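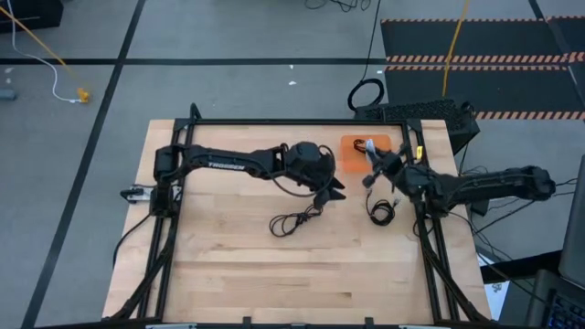
WOOD TOPS, BUYING THEM AND KEEPING THEM
Urmas Sproģis, notes for the Nemholm talk, March 31, 2023

Water first. Check the clicker. Say hi, say name slowly, they always get it wrong.

Open with the Hunt story. Ordered a top in winter, stood it in the garage, brought it inside, screwed it down tight all the way around the same afternoon. By May there was a split you could slide a dime into. My fault, all of it. Ask who has done the same. Wait for hands.

WHY IT MOVES
Wood takes in damp air and gives it back. Gets wider, gets narrower. Hardly changes in length. Say that twice, people mix it up.
Summer wide, winter narrow, if you heat the house.
Glued-up strips still move. The glue holds the strips to each other, doesn't stop the whole thing from growing.
So: slotted holes, or those little figure eight clips. Pass the clips around. GET THEM BACK this time.

BUYING
What to ask at the yard:
- how long has it been indoors
- what's on it already (oil? wax? nothing?) - if they don't know, walk away or plan to sand
- full length strips or short ones joined end to end. Both ok. Short ones cheaper, busier to look at
- can I see the underside. Always look at the underside, that's where they hide the filler

Price. The one from Floltwood was 592 delivered. Quote for the same size with full length strips, 900. Was it worth the gap? For a kitchen island you look at every day, maybe. For a bench in a shed, no.
Don't get pulled into the maple vs beech arguement here, it ate ten minutes last time. Take it at the end.

BEFORE YOU FINISH IT
Let it sit in the room, flat, on battens, air on both sides. A week at least. Two is better. People hate this part.
Sand 80, then 120, then 180. Stop there for oil. Go finer and the oil won't soak in much.
Vacuum. Wipe. Vacuum again.
Hard pencil line down each edge to mark where you've sanded - show the pencil trick on the offcut.
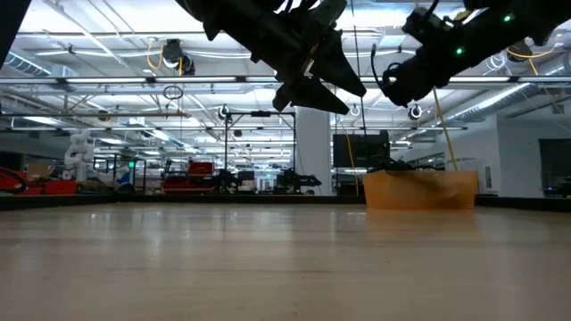 Photo: U. Sproģis

FINISH
Light on it from the side or overhead before you call it done, get down low and look across. Swirls show up then and never any other time. If you see swirls, back to 120, sorry.

Oil: thin coats. Thin!! Flood it, wait, wipe off every bit that's still sitting on top. Sticky table = you left it on.
Do the underside too. Same number of coats. One sealed side and one bare side and it cups, seen it at Wetgate on three counters in a row.
RAGS. Stop and look at the room for this one. Oily rags heat up by themselves as they dry. Lay them flat outside or put them under water in a metal can with a lid. Never balled up in the trash. Tell the Wetgate bin story only if there's time, short version.

Varnish: tougher, better around a sink, a pain to patch. Oil you can fix one spot on a Sunday- no, cut that, just say you can fix one spot.
Wax over oil feels great, water rings show fast. Fine for a desk.

LOOKING AFTER IT
Damp cloth, then dry cloth. No puddles.
Fresh oil when a drop of water stops beading up. Kitchen maybe twice a year, desk once if that.
Black stain = steel plus water. Can left on a wet counter, cast iron pan, etc. Oxalic acid takes it out, gloves and goggles, read the label, rinse well.
Burn marks, scrape first, then sand a wide area round it. Wide, or you'll get a dish you can feel with your palm.
Dents: wet cloth, iron, steam it up. Demo if the outlet works. Bare wood or oil only, steam will turn varnish cloudy.

QUESTIONS
Likely ones:
Can I cut on it? You can. Would I, no.
Olive oil? No, goes rancid.
Is a small crack a disaster? No. Find out why first, loosen the screws, fill it later in the year.
Maple or beech: ok fine, now. Beech moves more. Maple costs more. Pick one.

50 handouts in the blue folder, by the door. Sample boards back in the box, clips too.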